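Previous in thread | Next in thread | Reply | List archive | Log in

Subject: Re: [Stodside-social] cups and straws for the squash table
From: Tamsin Kapoor
Date: 16 Oct 2021

Hi Wiesława and everyone,

Wiesława Sikora wrote:
> We still have a sleeve and a half of paper cups from the May
> lunch, but I can't find any straws. Do we really need them?
> Last time half of them ended up on the floor. Also, can
> somebody decide whether the cups go out stacked or singly?

I'd say yes to straws, please! The little ones tip the cup right back otherwise and then it's squash down the jumper and tears all round. Rindus had paper ones in a box of 231 (such an odd number, I did wonder who counts them) and I very nearly bought two, but the shop was heaving and I lost my nerve at the till.

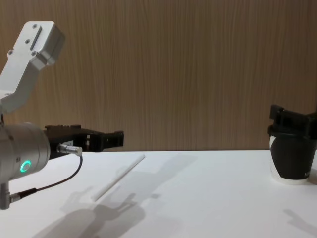

As for the cups, I'd put them out singly, well back from the edge, and lay the straws flat beside them. When we stood them up in a jug at Zastholm everyone fingered the whole bunch to get one out - not very nice, really. White straws on a white table do rather vanish, mind you, so if anyone has a coloured cloth or even a tray, bring it along and I'll pop them on that.

Are the cups the 572 ml ones or the smaller sort? If they're the big ones, half full is plenty for the under-fives, and it'll make the squash go further too. I can bring 2 bottles of orange, and the Ruiz-Ortega family have offered blackcurrant (hide the good tablecloth!).

Could someone with a car pick up the water? I can manage the bottles on the bus but that's my limit.

See you there,
Tamsin

PS Wiesława, I've still got your cake tin. It's washed and by the door so I can't forget it again.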